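Cinerance: Collecting Pick-and-Place Demonstrations in a Dining Nook

Final report, spring project course

Project page | Report | Data notes | Comments

1. What we set out to do

The proposal we handed in promised 3,000 demonstrations of a robot arm moving small household objects to and from a folded cloth. We have 2,487. The rest of this report is partly an account of what those demonstrations contain and partly an account of where the other ones went.

The course asks each team to pick one stage of the learning pipeline and do it carefully. Most teams pick training, because training produces a curve and a curve looks good on a poster. We picked collection. Our advisor called this "brave," and we have since learned to hear that word more accurately.

The task itself is small. An object sits on the table near a folded cloth. A person steering the arm picks it up and puts it down on the cloth, or picks it up off the cloth and puts it on the bare tabletop. Each attempt is saved as one episode, with the camera streams, the joint positions, the gripper opening and a one-line instruction in plain English. The model we had in mind, a modest imitation policy named Aner, takes the images and the instruction and predicts the next short stretch of motion.

2. Setup

We wanted a place that looked like somewhere people eat. The lab bench we used for the pilot had a black mat and even lighting, and a policy trained on the pilot data was quite good at black mats and even lighting. So the main collection happened at a table with chairs, a wall with switches on it and the sort of light that comes in however it likes.

The objects were chosen to be annoying in different ways. Clear glass confuses depth estimates. Shiny metal shows the gripper a picture of itself. Things with lids invite the operator to grab the lid, which is fine until the lid comes off. 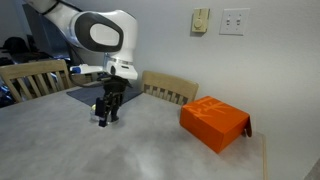
Fig. 1. Gripper at a clear glass object, with an orange box farther back on the table.

Steering was done with Sellell, our own teleoperation program, which began as a weekend script and has kept the manners of one. It maps a hand controller to the gripper's position and lets the arm work out its own elbow. There is a button to start an episode, a button to end it and a button to throw it away. In the first version the last two were next to each other. In the second version they are not.

3. Collection protocol

Each session had one operator and one logger. The operator drove. The logger read out the instruction, reset the object, and marked the episode as good, poor or discard. We swapped roles when either person started sighing.

We wrote down five rules before the first session and ended up keeping these:

Reset the object by hand to a new spot every time, including spots you would not choose yourself.
Rotate the cloth between batches.
Do not correct a bad approach by starting over. Back up, fix it, keep recording.
If the grasp slips, finish the attempt anyway and mark it poor.
Instructions are written before the episode, never after.

The third rule caused the most argument. Asmaa wanted clean demonstrations only, on the grounds that a policy copies what it sees and we should not teach it to dither. I wanted the recoveries in — a policy that has only seen perfect approaches has no idea what to do one inch to the left of perfect. We settled it by recording both kinds and tagging them, which doubled the logger's work and let each of us believe we had won.

The original list also said "operators should move at a natural speed." We dropped it after comparing our natural speeds. Mine was 2 times slower than Asmaa's, and a policy trained on both of us moved like someone repeatedly remembering an appointment. 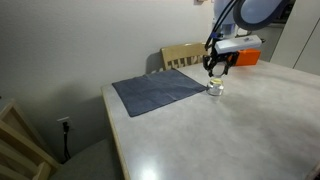
Anong Thammasiri read a draft of this section and objected to our splitting the data by episode. If neighboring episodes from one session land on both sides of the split, she wrote, the test set is mostly measuring whether the model remembers that session. "Hold out whole sessions. Your number will go down and you'll be able to believe it."

She was right, and the number went down. All results in the final version use whole held-out sessions. We ran 14 sessions in total and kept the last ones for testing, which also means the test operators were the most practiced. We list that under limitations and would like some credit for noticing.

4. What went wrong

February was mostly calibration. One camera mount worked itself a little loose over the course of several sessions, slowly enough that no single session looked off. We caught it by overlaying the first and last images of the month. Those episodes are still in the set with a flag on them, and the loader skips them by default.

Transparent objects had the worst discard rate, as expected. Metal was less predictable.

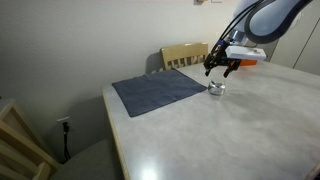 Operators tended to hover before a grasp, lining up the fingers from above and then waiting to feel sure. On playback this gives long stretches where nothing moves. Aner learned the hovering beautifully. In early rollouts it would arrive over an object, open its fingers and stay there, apparently at peace. Trimming idle steps from the start of each descent helped, though we had to keep a few, or the policy came down before it had finished moving sideways.

The instructions had their own trouble. We both wrote "put it on the cloth" so often that the language input carried almost no information. Partway through we switched to drawing phrasings from a list, using a small tool called Ghoneim that also made sure neither of us got the same wording twice in a row. Episodes from before the switch keep their original wording, including one that says only "same again."

5. Limitations

One arm, one table, two operators who learned from each other's bad habits. The cloth is always dark. We have no episodes with a second person reaching into the workspace, and none where the object is moved mid-attempt. The poor and good tags were assigned live by the logger and have not been checked by a third person.

6. Availability

The episodes, tags and loader are on the course server under Cinerance. Please read the data notes before training, particularly the part about flagged episodes. Questions about Sellell can go to either author. Asmaa El-Sayed wrote the parts that work.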